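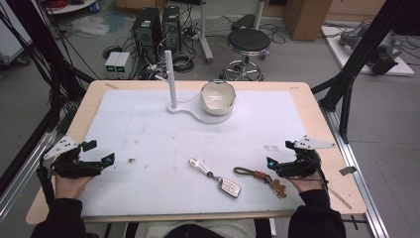

People keep asking me if a machine can do chores yet so ok, long thread. My answer depends a lot on what you mean by a chore. Vacuuming a flat floor, sure. Putting away the keys, no, not the way you do it, half asleep, groceries in the other arm. Look at what's on that board: a metal key on a ring with a car fob, then another bunch with an olive strap and a leather tab and a little brown charm. One is stiff, one flops. And the stand waiting at the back wants something hung on a post or dropped in a bowl, and those are completly different moves.

Sushil Rajput
2018-11-12

Floppy is the whole problem btw. A mug stays a mug when you lift it. A strap decides its own shape every time and the ring flips over the second you touch it

I did 2 years at Willems on the packing side before I ever touched a robot. We had a machine there that closed 3,000 cartons a shift and never got tired. Same machine could not cope with a flap bent the wrong way. A guy stood next to it and fixed flaps all day. That was his job, flaps

So when somebody shows me a clip of an arm folding one shirt I always want to know who put the shirt there. And how. Flat? Sleeves out? Same shirt every time?

Lots of people say "it just needs better cameras." Maybe a bit. But I can hang up keys in the dark and so can you. Most of that is fingers. You feel the ring slide, you feel it catch, you let go

Two flat pads have no idea any of this is going on. They squeeze. They stop squeezing. Everything clever has to come from somewhere else

(yes I know about touch sensors, please don't send me the paper again. They're getting good. They also wear out and cost more than my car)

The approach I believe in most right now — have a person do the job with the same kind of claw the robot would use. Record the moves. Do it again. Do it badly on purpose a few times so there's some recovery in there. Then let the machine learn from the pile

What I like about it is that the person gets to find out how hard it is. Take your fingers away for ten minutes and try your own front hall. You will drop things. You will swear at a key ring

Tried it in August with a pair of kitchen tongs in each hand. Keys off the counter, onto the hook by my door. Hook was fine once the loop was open. Getting the loop open was most of the evening. My kid was better at it than me and enjoyed that a lot
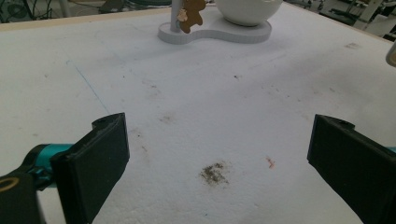

Back to the shop floor, since half of you follow me for that. Bandow asked me last summer if they could automate the parts bench. Small bins, mixed stuff, springs and clips and cable ties all tangled together. They'd counted 1,678 part numbers. I said start with 300, the boring ones, the ones that sit still in a tray

They didn't love that answer. Their boss wanted the whole bench or nothing. Went with nothing, so far

But the boring 300 would've taken a real load off people's wrists! I still think so. A machine that does the dull third of a job and then hands over nicely is worth buying. Problem is the handing over. Most of them just stop and blink a light

Chores at home are worse than any bench for this reason: no trays. Nothing sits where it sat yesterday. The dog moved it. And you can't bolt your hallway to the floor

Somebody at the Nerdale meetup asked me why not change the house instead. Put a tag on the keys, put a big magnet on the wall, done. And yeah, fair. For just keys I'd do the magnet. Costs nothing, never needs an update

Only then you do the same for the socks and the mail and the dog leash and pretty soon you've built a small factory and you live in it

The Uvus people went partway there, bins with wide mouths, everything dropped from above. Drop is easy. Drop I trust. If your bowl is big enough a machine could clear your keys off a table a good share of the time, I'd say today, if the table is mostly clear and nobody minds it being slow

Hang is another thing. You need the loop, the right way round, open, held from the side that isn't going over the post. Then let go without dragging it back off. Thats the part I'd watch for in any demo. Everyone films the lift. Ask to see the letting go

Also ask how long it took and ask what happens on the next try with the strap twisted

So where I am on this: dropping things in a bowl, close. Hanging things up, in a lab, with patience. A whole messy hallway while you're at work — not soon, don't sell your coat hooks

Would like to hear from anyone running mixed small parts with a real robot on a real line, not a pilot. What do you do about the tangled ones? Do you shake the bin, do you pay somebody to untangle, do you just skip them and send them round agian?

Replies open, DMs too, I'm slow this week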